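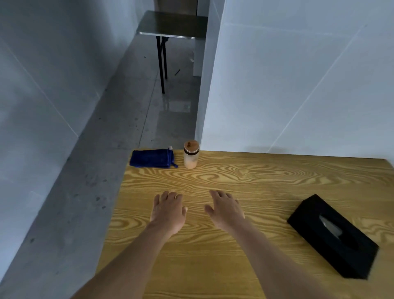 A reader who signs off only as "Platform Two" wants to know why I keep going on about the Finden branch when, in their words, it's five miles of single track with a bus that does the same job. Fair question! I started typing a reply in the comments, it got out of hand, and now it's a post.

First, the bus doesn't do the same job. The bus goes up through the estates, round the hospital and down past the retail park, and it's a perfectly good bus if you want any of those places. The train goes along the river. It leaves from the bay at Finden, the short platform with the old canopy, and it trundles out past the allotments and the sewage works (not its finest moment) and then there's a stretch where you have water on one side and reed beds on the other and nothing else at all. I've seen a marsh harrier from that train. I've never seen anything from the bus except the back of somebody's coat.

But what really set me off this spring is the new unit, and I haven't properly written about it yet, only grumbled and hinted. So, the new unit.

For as long as I've lived here the branch has been worked by a single diesel railcar, number 347, which is older than my marriage and in rather worse condition. I'm fond of it. The seats are the deep sprung sort that tip you slightly towards the window, and when it's idling at Lumbao Road the luggage racks rattle in a way I could pick out blindfolded. It also breaks down. When there's only one train on a line and it breaks down, you haven't got a reduced service, you've got a bus, and we've covered the bus.

In April the Janier works delivered a battery unit, two cars, on trial. Janier are the people who used to do nothing but refurbish bogies and door gear for other firms, out of the long shed you can see from the main line just before the viaduct, and this is the first whole train they've put their own name on. Strictly speaking it's a conversion. The bodyshells and a lot of the running gear come from retired electric stock, and the batteries, the traction electronics and nearly all of the interior are new. I know some people get sniffy about conversions. I don't see it myself. A good aluminium bodyshell has decades in it, and I'd far sooner it was carrying me along the river than lying in a scrapyard with buddleia coming through the floor.

I went for a ride in the first week, and then I went back and did it again in the afternoon, and I'll try to be sensible about this but I make no promises.

The quiet! I'd read that it was quiet, everybody says battery trains are quiet, and I'd nodded along without taking it in. What happens is that the doors close, there's a sort of rising hum, and then the platform starts to slide away and you can still hear the sparrows in the canopy. At Finden the 347 announces its departure to half the town. The new one just goes. Out by the reed beds there was a window open in our car and you could hear the wind in the reeds, from inside a moving train, and a man across the aisle put his newspaper down and listened to it.

It's quick off the mark too. The branch has three intermediate stops, none of them far apart, and the old railcar has hardly finished pulling away from one before it has to think about the next. The battery unit is up to line speed while 347 would still be clearing its throat. The timetable hasn't been altered for the trial, so we sat at each stop with the doors open waiting for the clock to catch up. I rather enjoyed that. It did make me wonder what they could do with the timetable if they kept it.

Now for the charging, which is the part I get asked about most, so here goes, with the warning that I'm an interested passenger and not an engineer.

There are no overhead wires on the branch and nobody is proposing any. The unit charges at the Finden end only, in the bay, from a cabinet at the buffer stops. The cabinet is made by Diltik, whose name is on the side in very small letters, and it's a dull green thing the size of a garden shed. It fills up its own batteries slowly from the ordinary local supply, day and night, and then passes the lot to the train in a hurry when the train comes in. That way the railway didn't have to pay for an enormous new cable across town. I think that's so clever. It's how you'd fill a bath from a dripping tap if you had all night and a big enough bucket.

The train stops over a set of contacts between the rails, they only go live once it's standing right on top of them, and off it goes. A light on the cabinet turns from white to blue. By the time the driver has walked from one cab to the other and had a word with whoever's about, there's enough in the batteries for a return trip and a fair bit over. I asked what happens if the cabinet fails and was told the unit can do more than one round trip on what it carries, so they'd have time to sort something out, and that 347 is still in the siding with its tanks full. I was glad to hear it, and not only for practical reasons.

It isn't perfect. Since Platform Two clearly enjoys an argument I'll supply some ammunition.

The seats are firm. They're well shaped and there's proper legroom and they line up with the windows (hooray!), but firm is the word, and by the second round trip I'd begun to shift about. The heating on my first run was either off or tropical. The passenger screens had got hold of the wrong end of the line and cheerfully told us, all the way to the terminus, that we were arriving at Finden. There's space for bikes but it's next to the toilet door, and anyone with panniers is going to be apologising the whole way. And the horn is feeble, it sounds like a goose with a cold, though I'm told that's to do with the hours they're testing and there's a louder setting.

I also think the lighting is too white. In the evening, on the way home, you want something a bit yellow. With the old railcar you looked out from a warm sort of gloom and could see the river even after sunset. In the new one you mostly see yourself.

Small things, though, and the sort of thing a trial is for. There's a comments box by the ticket machine, with cards, and I've filled in two of them. The station tells me 1397 cards came back in the first month, which for a branch this size is astonishing. We can't get that many people to fill in anything! When I posted mine the box was so full I had to poke the card in with a pencil.

What happens next depends on money, as it always does. The trial runs to the end of the summer. If the figures are good, Janier would like to build a second unit so that the line has a spare, and that would mean no more buses when something goes wrong. It would also mean work for the long shed, which was down to a single shift not long ago and has been taking on apprentices again. I walked past at half past seven one morning and the bike racks were nearly full. I can't remember when I last saw that.

So, Platform Two, that's why I keep going on about it. It's five miles, yes. Short lines with an unreliable old diesel and a bus waiting to replace it are exactly the ones that get quietly shut, and ours has instead been given the newest train for miles. I'd like people to use it while it's here. Go on a weekday morning when the schools are in and you'll get a window on the river side, which is the left as you leave Finden. Take a cushion.

A few bits of housekeeping. Two of you asked whether the unit runs all day. It doesn't yet. It does the departures from mid-morning until teatime, with 347 on the early trains and the last few in the evening, so it's possible to go out on one and come back on the other, and I'd recommend it for the contrast. Ordinary tickets are fine, there's no supplement. Dogs are allowed, and the floor is grippier than the old one, so elderly dogs do better on it.

And to the person who wrote in about the missing bench at Lumbao Road: I've noticed as well, and I've asked. It's away being repainted and should be back before the end of the month.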